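Grovine Neighbors Help Board > Home & Yard > Painting and Walls

White wall paint keeps flashing in patches, do I have to redo the whole room?

Posted by Petrică Roman

Hi all, long time reader, first time asking. We moved into a house out on the Ulemdale side in September and I've been painting the back room ever since, or that's how it feels. It's one of those very pale off-whites, eggshell finish, from Vitov. Two coats on everything. In the middle of the day it looks great, and then at 5 in the afternoon the sun comes in low through the side window and I can see every single place I patched. Shiny spots, dull spots, a stripe where I went back with the roller (I know, I know). I used regular joint compound on the nail holes, sanded it, wiped it with my hand and painted right over. No primer on the patches. The can said paint and primer in one so I figured I was covered!

I've got maybe a third of a can left and I don't want to buy another one if I can get away with touching up the bad spots. The gallon plus a roller kit already cost me 70 dollars at Neagu and my wife has opinions about that.

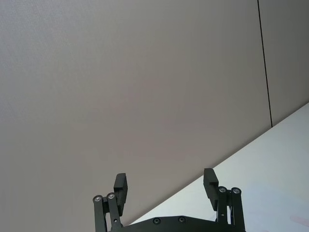

Can I just dab more of the same paint on the dull spots?

Dabbing will make it worse on eggshell. The new paint dries with a different texture from the rolled wall around it, so you end up with a shiny blotch where you had a dull one. Prime the patches, let them dry overnight, then roll that entire wall from corner to corner in one go. You can leave the other walls alone if they look okay to you in the evening light.

Posted by Aurel Furtună

What you've got is called flashing and I've done it in three different houses, so don't feel bad. Joint compound drinks up paint way faster than the wall around it does. The paint and primer in one stuff is fine over old paint but it won't seal bare compound, at least it never has for me.

Here's how I'd go at it. Get a quart of plain drywall primer, the cheap kind is okay. Sand the patches with something fine and feather out past the edges, then wipe the dust off with a damp rag and wait for it to dry. Your hand doesn't get the dust off, trust me on this one. Prime each patch with a small roller instead of a brush so you don't leave ridges. Next day, cut in along the ceiling and trim and roll the wall while that's still wet. I use a 9 inch roller with a 3/8 nap and I load it more than I think I should. Keep moving and don't go back over anything that's started to set up, even if there's a spot that bugs you!! That's where your stripe came from.

Also close the heating vent in there while you work. Mine was blowing right on the wall one time and I had lap marks all the way down.

Posted by tallgrass397

flat paint. hides everything. we did our whole upstairs in flat and I can't find the patches and I'm the one who made them. it does scuff if you have kids or a dog though so depends on the room

Posted by Petrică Roman

Thanks everybody, picking up primer tonight. Sticking with the eggshell for now (dog). Aurel, did you thin the paint at all for the last coat or use it straight from the can?

Posted by Aurel Furtună

Straight from the can, just stir it really well, all the way to the bottom.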